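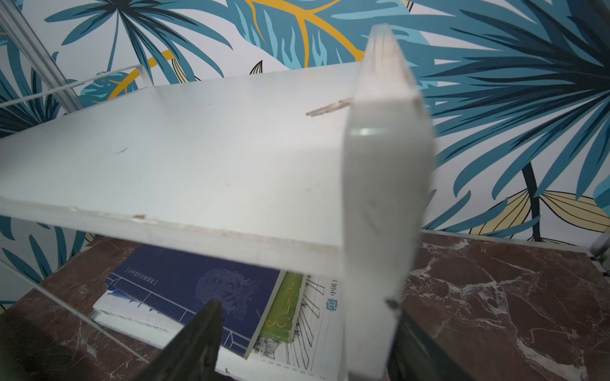

Notes for session 4: grip force, or how to hold a thing without wrecking it

Okay, last time we got the arm on the bench moving where we told it to, and everybody went home happy. Tonight is the harder half. I built my first gripper at home on the kitchen counter, and I got the force wrong for most of a November, so a lot of what follows is me saving you the trouble.

Start with the material. A soft foam-like sheet is about the worst thing you can practice on and I love it for that. It dents, it chips along the edges, and it bends just enough that your fingers close on a panel that has already moved a bit. Steel would forgive you. Foam keeps a record of every mistake!

What I do on the Girnano controller:

Set the closing speed low first, at 15 percent. Then bring the current limit up a step at a time until the panel stops slipping when you tug it lightly with your hand. Write that number down. Mine was 43 on the controller's own scale, and yours will be different if you printed your own fingers, so please don't copy mine.

Then add a little margin and stop. Hubert Widmer, who taught me most of this, used to crank it way past that and then wonder where his edges went (sorry, Hubert).

Next, where to grab. If you hold an upright panel near the bottom, the top can lean and wobble, and a tall one will wobble a lot. Grab higher if the arm can reach. If it can't, move slower and let the wobble die before you set the thing down. I put a half-second pause in the script and that fixed nearly all of it for me.

One more on wrist cameras, the Marti people in the back row asked. Up close, whatever you're holding goes blurry and fills half the view. Shiny spots on white plastic will also throw off a simple threshold, so line up your approach from farther out and trust the joint positions for the last little stretch.

For next time: run 9 grips on the same panel at your chosen limit, and look at the edge after each one. Bring the panel in with you, chips and all. The Madeveck log sheet is fine for the numbers, or use the back of an envelope like I do. Spare finger pads are in the drawer under the vise, please take two and not the whole bag.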